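Satville Neighbors Help Board
Home > Household > Desk and Paper

Ink bleeds through everything I write on. Is it me, the pen or the paper?

Posted by marginal_gwen
Asked in February, 6 replies hidden, sorted by most helpful

I inherited a fountain pen from an uncle who believed in correspondence. I don't have much to correspond about, but I do make lists, and I decided that my lists deserved better than a ballpoint from the credit union.

The trouble is that whatever I write on the front of a page can be read on the back, and sometimes on the page after that. My grocery list is now a two-volume work. I've tried a legal pad, the backs of envelopes and a spiral notebook from the drugstore. The envelopes did best, and I can't get enough mail to keep that going.

The pen has a broad nib, and I fill it from a bottle of black ink that came in the same box. No idea how old the ink is. The label has mostly given up. My handwriting is slow and I press hard, and a teacher once told me I wrote like I was carving a headstone.

Do I need fancy paper? I looked at a pad that cost more than my lunch, and I'd like to hear from a person who isn't selling it before I go back. 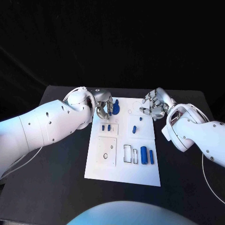

Filed under: Desk and Paper / Pens and Ink

Orlando Ñahui
Member, 48 posts

All three, but mostly the paper, and then the pressing.

Cheap notebook paper is made for ballpoints, which lay down a thick paste that stays where you put it. Fountain pen ink is mostly water with dye in it. On soft, thirsty paper it spreads along the fibers (that's feathering, the hairy look around your letters) and then sinks straight through (bleeding, your actual complaint). If you can only faintly see the writing from the back and no ink has come through, that's called ghosting, and most of us live with it.

Weight is part of the story, though people make too much of it. I have a thick sketch pad that soaks up ink like a dinner roll, and a very thin pad that hardly shows a thing. What you want is paper with more sizing, the stuff added to slow down how fast it absorbs. You can't see sizing in a store, so buy one pad and test it before you commit to a shelf of them. For what it's worth, I use the plain Fomano pads. The cover falls off by the second week and the paper is fine.

Before spending anything, do this at the kitchen table:

Write the same sentence on every kind of paper in the house, printer paper included. Let it dry and turn the sheets over.
Write it again with no pressure at all. The pen's own weight is enough. It will feel like you've stopped trying.
Hold the nib on one spot for a slow count of five and see what the dot does. A slow writer is making small versions of that dot all day long.

About the old ink: I'd retire it. If there is anything floating in the bottle, or it smells like a basement, don't put it in the pen again. Flush the pen with cool water until it runs clear, let it dry overnight, and start with a new bottle. Ask for something described as dry, which in ink means it flows less. Yes, I know.

If you still get bleeding after that, try a fine nib. Your uncle's broad one is putting down a lot of ink per letter. Save it for signing treaties.

yupanqui_stationery_fan
Member, 29 posts

Just buy better paper. I bought a ream of the 32 lb. laser printer stuff and cut it in half, and I have 2,000 years of grocery lists now. Also I write on one side only, and then the back can do whatever it wants.

DeskOfClitgate
New member

have you tried pencil

marginal_gwen
Original poster

Update after the kitchen table test. Printer paper beat the legal pad, which I did not expect, and the legal pad beat the spiral notebook, which I did. Writing with no pressure made the bleeding a lot better and my handwriting a lot worse. It now looks like it belongs to someone cheerful.

The old ink had something in it. I'm not going to describe it. The pen took 100 rinses, or it felt that way, and it's drying on a paper towel that has turned a color I'd call regret.

Pencil has been considered and is in the drawer.

Marked as solved by original poster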